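Tiditz desk tidying set, README

Last edit Jun 7, 2025, Daniyal Bugti. Replaces the May notes, bin those.

What it covers: clearing and restocking one wooden office desk. Bags, box files, the shelf. Nothing on the white desks yet, that's Garkura.

13 folders, one per tidy. 200 clips in each unless the log says otherwise. Folder 4 is short, sorry, will top up.

Bags. Blue see-through plastic, crinkly. Tag is bag_blue whatever state its in. Don't split by how creased it looks, we tried, no two people agreed. 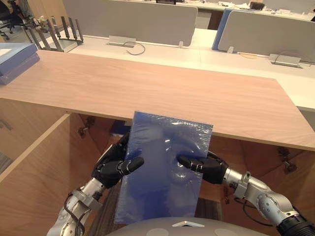 bag_blue, held upright at the desk, box at left

Boxes. Light blue or darker, all go under box_blue. Labels are too faint to read in most clips so the label text feild stays empty. File box or binder? Use box_blue for both, Nurkia wanted one tag.

Shelf is pale wood, side panels match. Tag shelf only for the board, panels are side_l and side_r.

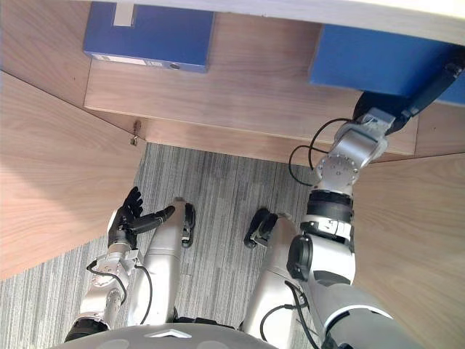 Carpet gets no tag. Hinges neither. If a box is half out of view still tag it, add part=yes.

Known gaps: shadow under the shelf lip eats box edges. Boyer split not checked. Clip names over 1000 sort wrong, pad with a zero.

Questions to Daniyal.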